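Packing line getting an arm for the small cartons, what happens to hand packers?

Posted by Marilou Baluyot

I pack eggs at Agbayani, mostly the four-count clear cartons that go to the small grocers. We were told at the end of shift that an arm from Birnetti will be doing part of that work starting in December. There are 7 of us on the bench. The supervisor said no one is being let go, but she couldn't say what we'd be doing or whether our piece bonus stays. Right now the bonus starts at 800 cartons a shift. Has anybody been through this? What should I be asking before it starts?

Jennylyn Macaraeg

We went through it at my plant two years ago with the same size carton. Ask about the bonus first and get the answer in writing. Ours was figured per person, and once the arm was doing part of the count the old number made no sense. It took them 30 days to come up with a new one, and in the meantime we got base pay only.

Then ask who will be trained to clear stops. At my place two people got the training and a higher rate, and the rest went to candling and labels. The arm was slow at first and it stopped a lot. Lids were the worst part for us. A clear lid on a flat table is hard for it to find, and if the carton sits at an angle it may come at it wrong. Somebody has to stand there and fix that, and it should count as work.

Candling is harder on the eyes than packing but easier on the wrists. I would not go back to the bench now. Two of the women I worked with would, because they liked talking across the table and you can't do that at the candler.

Also ask if shifts are changing. We went to 24 hour running the next spring and they filled nights by seniority, lowest first.

Emby

they said no one was let go at my job too. they just didn't replace people who quit. get your name on the training list early

Marilou Baluyot

Thank you both. I put my name down this morning and asked about the bonus. She is going to check with the office. I'll post again when I have the answer in writing.

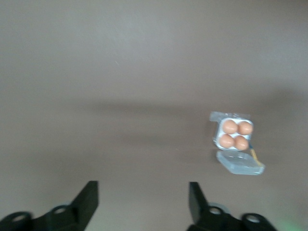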